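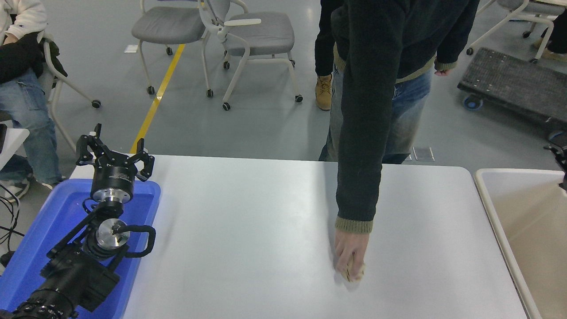 From: Dilani Ekanayake
To: workshop list
Date: 2026-01-26
Subject: Re: Sorting bench, wrist cables

Filippos Papadakis wrote:
> Is the second arm bolted down yet? Last I heard the wrist
> cable was catching whenever it turned past the bin. Also,
> are we still using cans as test items, or something softer?

Both arms are on the white table now, blue bin at the left end and beige one at the right. I made the loop in the left wrist cable longer and clipped it at the elbow. The right one still needs doing.

We've dropped the cans. They roll, and I was spending more time chasing them than tuning anything. Current test items are crumpled paper and foil trays. Paper is fine at a grip setting of 600. Foil is harder because the corners fold, so I start at 100 and step up.

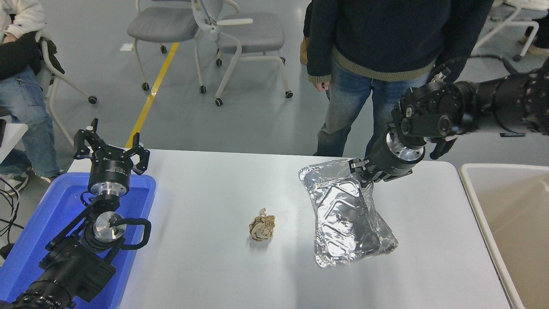

Right gripper on the corner of a foil tray, paper ball still on the table.

Graça has the spare finger pads at Wotimstead and will bring them over in February. If anyone wants a different colour of bin, speak up before then, as I'd have to redo the colour thresholds.

Filippos, could you send me your version of the homing script? Mine stops with error 1066 on the left arm and I can't find that number in the notes.

Dilani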